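Wash the Dishes Before You Go to Bed

When I came to live in Holport, I rented a room in a house with five other people. The house had one kitchen and one rule, written on a paper above the sink: no dishes in the morning. I was 20 then and I found this rule a little insulting. In my parents' home the plates waited until breakfast and no one suffered from it.

Now I am much older, I have my own kitchen, and I defend the rule to anybody who will listen. I want to explain my reasons, because I think the evening wash is disappearing and I am sorry about that.

The first reason is simple. Food that has dried for a night is harder to remove. Oatmeal becomes like cement. Egg holds on to a fork as if it had paid rent there. What takes five minutes after dinner can take 40 minutes the next day, if you count the soaking and also the walking past the sink with a bad conscience.

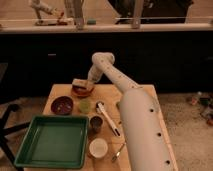 But I don't want to speak only about minutes. People who write about housework like to calculate everything, and I have read that we should save our time for more important things. I always ask myself which things. In the evening, after dinner, I am not going to write a symphony. I am going to look at my telephone. To stand at warm water for a short time is a better use of me, and my head becomes quieter from it.

The second reason is other people. In that house in Holport, the person who cooked did not wash, and the two who washed usually talked. I learned a big part of my English at that sink. It is easier to speak a foreign language when your hands are busy and the other person looks at a pot and does not look at you. I made many mistakes with the past tense there, and the pots did not mind.

My friends have a Plisness dishwasher, a good one, and they are satisfied. I have nothing against the machine. I only notice that after dinner in their home, one person loads it alone, quite fast and a little angry, and the others go to the sofa. The work became smaller and it also became lonely. Maybe this is a fair price — I can understand a family with three small children who would pay it gladly.

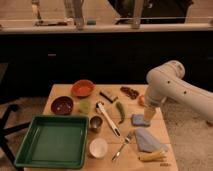
There is an objection I must take seriously. Some people come home from work at ten in the evening with no strength left. For two winters I worked late shifts at the Dwivedi bakery, and in those months I left my plate in the sink like everyone else. A rule about dishes should not become a rule about who is a good person. I have met very kind people with terrible kitchens, and one very clean landlord who kept my deposit of 145 dollars without any explanation.

So I ask for something smaller. If you can stand, wash the glasses and the plates, and let the heavy pan wait with water in it. Dry your hands, hang the towel open so it has air, and turn off the light. In the morning you will come in half asleep, looking for coffee, and the sink will be free for filling the kettle.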